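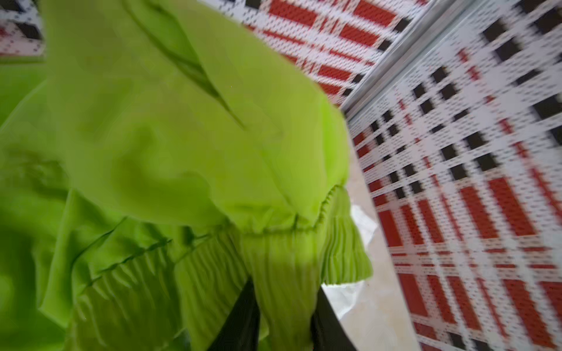
So the laundry arm is back on the bench and I have a lot to tell you!

For anyone who missed the last few posts: I'm trying to get a robot arm to pull clothes out of a storage bin, one piece at a time, and drop them on the table next to it. No folding yet. Folding is a dream for some future winter. I just want it to reach into a bin, come up with one piece of clothing, and let go of it where I asked.

I rent a bench at Vendlow, the shared workshop I've gone on about before, and I've been in there most evenings through April. The arm is a kit from Gajdoš that I've mostly rebuilt (the base is original, the two joints nearest the hand are mine, the wiring is a crime). The gripper is a plain two-finger one, black, with tips that narrow to a point. I went back and forth on those tips for ages. My first pair were wide and flat, like little spatulas, and they were great at picking up blocks and useless with cloth. They'd press down on a shirt and just sort of pat it. The pointed ones can get down either side of a bit of fabric and pinch.

The camera now lives at the wrist. I held out against this for so long, you have no idea. I had a lovely overhead camera on a Tindska clamp and I didn't want to give it up, but every time the arm moved in for a grab it blocked its own view at exactly the moment I cared about. From the wrist I get the fingertips in every shot, coming up from the bottom, with whatever they're about to close on between them.

And what they're closing on lately is the lime-green thing. It's my favorite test garment and also my enemy. It's got a smooth puffy section, then a puckered seam, then a bunch of ribbed or pleated sections hanging off below that. If you go for the smooth part you have to find a fold first, and half the time the fold you picked was only a shadow. The ribs are another story. A narrow ribbed band is already the right shape for two fingers, and the lines running down it tell you which way to turn the wrist. Once I started aiming for ribs and letting the smooth parts be, my evenings got a whole lot more cheerful.

The bin helps and hurts. It's plaid, white with red and black, and the panels have tiny holes or dashes all over. I chose it because it was the one I had. The green stands out against it beautifully, so finding the garment is easy, but my edge detector goes completely nuts over the plaid. Red blocks! Black squares! Stripes! It wanted to grab every single one. For a while the arm kept making very confident moves toward the wall.

Jacobus Sibiya has the bench opposite mine, and he watched this for most of an evening before he suggested I throw out the edges altogether in the first pass and go by color. Find the big patch that matches, ignore everything outside it, and only then look for lines. I was a bit annoyed at how quickly that worked. It does mean I have to tell it what color it's hunting for, and I'll have a bad time the day I put something red in there. White's a nuisance too, as the bottom of the bin is pale to begin with.

Numbers, for those who like them: I've saved 2,000 wrist pictures so far, and I've labeled 500 of those by hand, clicking on the spot where I'd put the fingers. It's slow and I do it with the radio on. The wrist joint can turn 45 degrees either way before a cable gets grumpy, so anything lying at a steeper angle than that it has to skip. I have a longer cable from Vellstead sitting in a bag. I've been meaning to fit it for weeks. It means taking the whole wrist apart, and the last time I did that I lost a screw inside the forearm and had to shake it out like a piggy bank.

My best run so far is eight clean grabs in a row. On the ninth it took hold of the side of the bin and tried to lift that.

Next up is the cable (really, this time), and then I want to work on how hard it squeezes. At the moment the fingers have open and shut and not much in between, and I'd like something gentler before I let it near a sweater I care about. If any of you have done force control with cheap servos, please leave me a comment, even if it's only to say which ones to stay away from. I've got a drawer full of the wrong ones already.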